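Werkstattbuch, Nähraum – Juli

Eintrag 47: Tellerrock mit Gummibund, dunkelblau, dritter Versuch 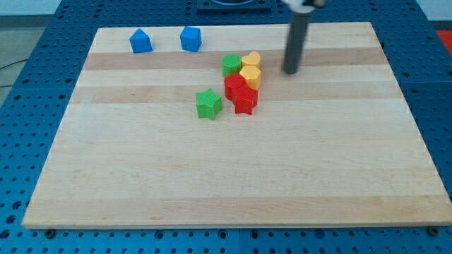

Endlich sitzt der Bund! Ich schreibe das gleich auf, bevor ich wieder vergesse, was ich anders gemacht habe als bei den beiden Vorgängern.

Stoff: der Viskosetwill aus dem Larard-Ballen, dunkelblau, vorgewaschen bei 30 Grad und halb feucht gebügelt. Fällt ganz wunderbar, schwer und weich zugleich, rutscht beim Zuschnitt aber wie verrückt. Beim zweiten Rock hatte ich doppelt gelegt zugeschnitten und prompt eine Bahn schief im Fadenlauf. Diesmal alles einlagig, mit Gewichten und Rollschneider, und siehe da, die Seitennähte hängen gerade.

Saumumfang jetzt 332 cm. Das klingt nach viel, schwingt beim Gehen aber genau so, wie ich es haben wollte. Der erste Rock war deutlich enger und sah im Sitzen aus wie ein Sack.

Zum Bund: Gummi von Dornesen, 4 cm breit, die gewebte Sorte. Das geflochtene vom letzten Mal hat sich im Tunnel eingerollt, sobald ich mich zweimal gebückt hatte, das kommt mir nicht mehr ins Haus. Ablauf diesmal:

– Gummi zum Ring schließen, Enden stumpf auf ein Stück Köperband gesteppt (kein Wulst mehr!)
– Ring und Rockkante jeweils vierteln und markieren
– Bund als Tunnel annähen, Gummi dabei gleich einlegen
– in der Mitte einmal mit Dreifachstich durchsteppen, Gummi gedehnt
– danach erst die Kordel einziehen, durch die beiden Knopflöcher vorn

Die Knopflöcher habe ich vor dem Zusammennähen gearbeitet, mit Vlieseline dahinter. Beim zweiten Rock kamen sie zuletzt dran, und der Fuß ist ständig an der dicken Kante hängen geblieben. Die Kordel ist die flache von Zavar, hält den Knoten sehr schön. Die Enden sind nur umgenäht, Metallkappen könnte ich noch probieren.

Taschen! Die sind meine größte Freude an diesem Teil. Nahttaschen nach dem Schnitt Benavides, aber den Eingriff etwas tiefer gesetzt und den Beutel oben in der Bundnaht mitgefasst. Dadurch zieht ein Telefon die Seitennaht nicht mehr nach unten. Taschenbeutel aus dünner Baumwolle, sonst trägt es auf der Hüfte auf. Auf der linken Seite habe ich den Beutel zuerst verkehrt herum angesteckt, also wieder auftrennen, zwanzig Minuten weg – beim nächsten Mal vorher beide Paare mit Kreide beschriften.

Fadenspannung: für den Twill eine halbe Stufe lockerer als sonst, Nadel Microtex 70. Mit der 80er gab es kleine Zieher neben der Naht.

Saum: über Nacht aushängen lassen, dann an der Puppe neu markiert. Der schräge Teil hatte sich ordentlich gelängt, vorn kaum etwas. Danach schmaler Rollsaum mit der Hand geheftet und maschinell gesteppt. Dauert ewig, sieht aber so viel besser aus als der breite Saum vom ersten Rock, der überall Wellen geschlagen hat.

Offen:
– Garn nachbestellen, von der Spule mit 300 m ist fast nichts übrig
– Schnittteil Bund auf Pappe übertragen, das Papier ist an den Passzeichen durch
– Waschprobe der Kordel, ob sie auf hellem Stoff abfärbt
– dieselbe Variante in Leinen? Dann wohl weniger Weite, sonst steht er ab

Wer den Schnitt ausleihen will: er liegt in der oberen Schublade in der blauen Mappe. Bitte die geänderte Taschenhöhe nehmen, sie ist mit Rotstift eingezeichnet.

Diese Seite verwendet Cookies, um Ihre Einstellungen zu speichern. Einverstanden | Mehr erfahren

Neueste Einträge
Eintrag 46: Tellerrock, zweiter Versuch (Fadenlauf!)
Eintrag 45: Knopflochproben auf Viskose
Eintrag 44: Gummibänder im Vergleich, gewebt und geflochten
Eintrag 43: Wickelbluse, Belege neu gezeichnet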